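Dishes, Trays and a Small Confession

So I've gone over to trays. When we moved to Fleren in August the kitchen came with one tiny sink and no dishwasher, and I kept carrying plates over two at a time like a waitress on her first shift. Now everything dirty lands on a red plastic tray on the table and gets dealt with from there.
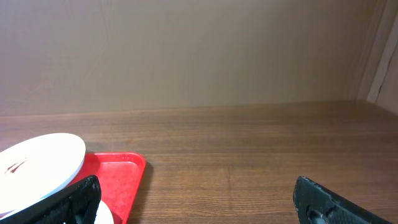 Do you scrape first or soak first? Scrape, always, and do it before the sauce has a chance to set.

Flat plates are easy. It's the dishes with ridges in the bottom that drive me crazy - the beans get into every ring and stay there! I give those 20 minutes in hot water with a squirt of Grurnilent (the 500 ml bottle lasts forever) and then go in with an old toothbrush.
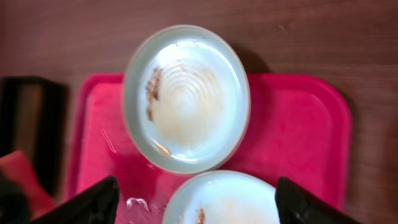 Lensa Woldegiorgis wrote in to say that baking soda works better on crusty brown bits than any dish soap, and that I should leave the toothbrush for the faucet. Fine, Lensa, I'll try it!

My other rule is that clean plates never go back on the dirty tray. They go straight on the wood, or over on the black one if it's free. 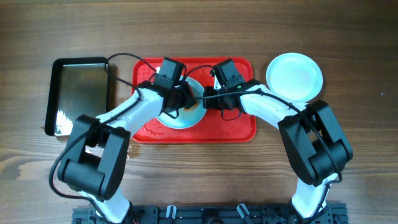
The red tray gets washed last, both sides, and then stood up by the window - otherwise it drips all over my Cervantes paperback.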